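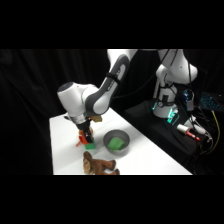
Notes for the toy library evening, Plovura Hall. Doors 6:30, I'm on at 7. Water on the lectern. Glasses!!

Start with hello, thanks for coming out in this weather. I'm the one who sorts the returns at Trollow Toy Library, so if you've ever brought back a puzzle with a piece missing, I'm the person who knows. (Wait for laugh. If no laugh, keep going.)

Tonight I want to talk about mixed toys. I mean the odds and ends that come back in the bottom of the bag: blocks, plastic bits, soft toys, a cloth. When I started here I wanted everything in its own tub, labelled, with a lid. We had 36 tubs. Kids would take one tub, tip it out, and be finished with it by morning tea. Mine did the same at home.

Then I tried putting out a few things that don't belong together. A bright green block, a red-orange plastic thing with a little tab on it, a brown plush toy, a round metal bowl with a green cloth in it. White table, nothing fancy. Ask the room: what would your kid do first? Take three or four answers, don't let it run on.

My own answer is the bowl. Put a cloth in a bowl and you've got dinner, or a bed, or a bath, depending on who's at the table. A lot of metal bowls come through our kitchen donations and I pinch them before they get to the op shop pile. Wide and shallow is best, little hands can reach in. Deep mixing bowls end up as helmets, and fair enough too.

Next bit is cloths. Please, please don't buy play silks for this! An old napkin or a cut-up pillowcase is lovely. We hem ours on the machine out the back, hot wash, done. Plain colours go further than prints. A green one can be grass or soup or a blanket, but a cloth with cartoon trucks on it is always going to be the truck cloth.

Blocks. Slow down here, I always rush this part. A tower of matching blocks is great, but putting something that isn't a block on top of a block is a different job altogether. The shape's wrong, it's got a bit sticking out one side, it wants to tip. My nephew spent a whole rainy afternoon on that and didn't ask for the telly once. Mention that plastic pieces with tabs and hooks are good value even when the set they came from is long gone. I keep a drawer of them.

Soft toys. Somebody always asks about washing, so get in first. Pillowcase, cold gentle cycle, dry in the shade. Check the seams and the eyes before it goes back on the shelf. And one soft toy per basket is enough. If there are six they just have a meeting.

Story about Kauko Lindqvist if there's time. Kauko ran the old toy library over at Savolainen and gave me my first box of leftovers. He wouldn't tell me what any of it was from. I spent weeks trying to match the pieces up and he thought that was the funniest thing he'd ever seen.

Practical stuff, read this out slowly:
Baskets are borrowed for the same loan period as the puzzles.
We've got 200 loose pieces that need sorting before December, so come and help, there'll be slice.
Check for small parts if you've got a baby at home. Anything that fits in the choking tester goes in the over-threes cupboard.
If something comes back broken just tell me, no fines.
Missing bits go in the Kirudora tin by the door.

Questions. Likely ones: can we mix in our own toys (yes, but put a sticker on them), do we take electronic toys (not at the moment, the battery shelf is full), what age does it suit (I've seen two-year-olds and ten-year-olds at the same table).

Finish by 7:45, the choir needs the hall. Stack the chairs on the left side this time.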